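How I Clean the Front of a Stainless Steel Range (and the Counter Next to It)

I put this off for months, and then one night I leaned on our range and left a perfect handprint on it. So I finally worked out a routine! It takes me 7 minutes on a normal day, longer if somebody fried something.

You need 3 cloths (one soapy, one damp, one dry), a drop of dish soap and a little mineral oil. I get my cloths from a shop called Zoveo in Gustdale, but old T-shirts are fine.

Start with the burners off and the metal cool. Lock the touch controls if your range lets you, or you'll be beeping through the whole job. Then look closely for the grain, those very fine lines in the steel, and wipe along them with the soapy cloth. Going across is how I got most of my scratches. Around the knobs I wrap the cloth over one fingertip and go slowly, and I do the grip ridges too (so much grease hides there). 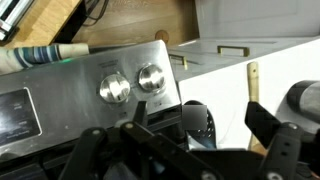
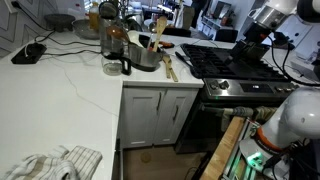
Rinse with the damp cloth, dry it right away, then rub in one drop of oil. One! I used a spoonful my first time and the whole panel smeared.

Next, the counter. Tongs, spatulas and pans all get lifted and wiped under, one section at a time, working toward the range. On white quartz I stick with dish soap and water, and I keep the cloth well wrung out near cords and outlets.

A reader, Mansour, wrote in to say that vinegar left dull spots around the knobs on an older range, and that plain soap with a microfiber cloth has worked better ever since. The same note suggested drying under the rim of each knob with a cotton swab, so I've added one to my kit.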